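Chapter 9
Where the Examples Come From

My first job in robotics was moving trays. I'd pictured myself writing clever code, but a learning system has to be fed, and what it eats is examples -- 3000 of them before ours could do much of anything at our Flestville lab. Most were some small variation on reaching for a part on a yellow shelf.
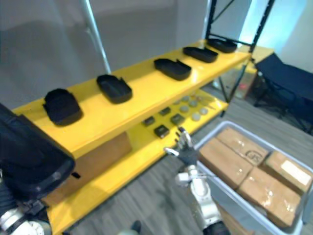

Bello Oyelaran told me to move the bins between runs or the system would learn my floor plan, and that's still the best advice I've had. We record from up at the head and also down close to the gripper, where everything looks huge and blurry!

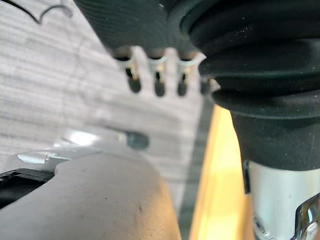

Isn't one good camera enough, Banafsheh Sharifi asked me once. Try picking up a tray with your own hand blocking the view, and you'll see why I said no.

Before each run, look over the layout and write down what you changed.
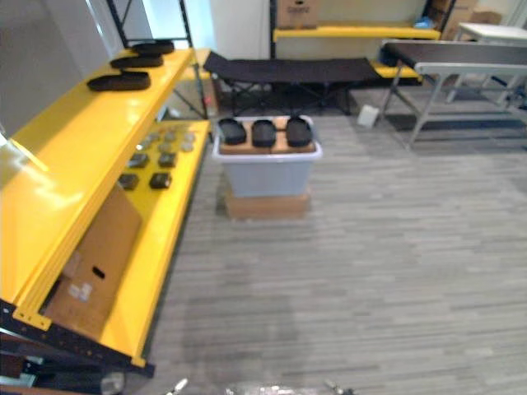

9.1 Keeping the Bad Runs

I threw out 343 clumsy runs that first November and I still miss them. Save yours, and label them.
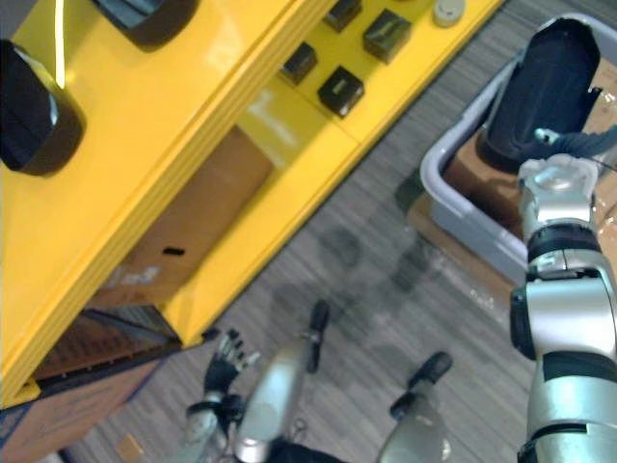
Figure 9.4. Right hand over the gray bin, left hand open near the shelf.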